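Robot Arm Purchasing: Frequently Asked Questions

Last updated December 19, 2018

Who should read this page?
Anyone planning to ask for a tabletop arm in the next budget round. Read it before you contact a vendor. Mobile bases and anything that needs a safety cage follow a different process.

Do I have to simulate the job before I request a quote?
Yes. Every request must include a simulated run of the task with the arm and gripper you intend to buy. We accept scenes built in Twal or Pimby. Use the real table dimensions and the real parts list. A simple pick of a cup from a table shared with other objects is enough for a first review, provided the gripper has to work close to at least one of them.
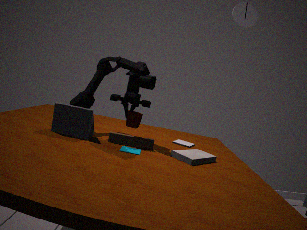

What does the review look at?
Reach, clearance and payload, in that order. Reach is checked at the far edge of the table as well as the middle. Clearance is checked with the part in the gripper. Payload includes the gripper itself, a figure requesters often leave out.

Is a two-finger gripper enough?
For cups, small boxes and blocks, usually. Thin flat items lying on the tabletop are harder to lift with two fingers and may call for a suction tool. List the thinnest item on your parts list and state whether the arm must pick it up. If the answer is yes, price both tools.

What goes in the budget besides the arm?
Controller, gripper, mounting plate, cables, one spare set of fingers, shipping, and installation. Put software licenses on their own line, as they renew every July. Training is charged per person and is not covered by the equipment fund.

How much table space should I plan for?
Measure from the center of the base. The standard Turo mounting plate needs 260 mm of clear surface on each side. Fixed panels or boxes near the base count as obstacles and must appear in the simulation at full height.

How should I show approach clearance?
Submit a still with the fingertips at the part, plus the joint values for that pose. If something stands in front of the part, keep it in the scene. Removing it to get a cleaner picture will send the request back.

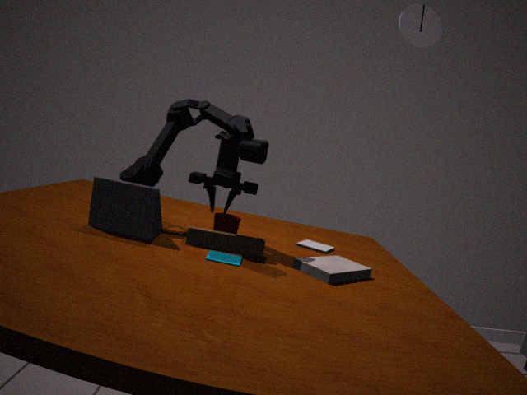 Automation Planning Group, Wukden Equipment Services

How long does approval take?
Complete requests are decided at the next monthly meeting. Incomplete ones are returned once with comments, then closed after 57 days without a reply.

Can I lease?
Yes, for terms of one to three years. Use form 103 in place of the purchase form. Lease payments come out of operating funds.

Who do I contact?
Jawad Gondal for simulation files and technical review, extension 1276. Babar Afridi for quotes, leases and account codes.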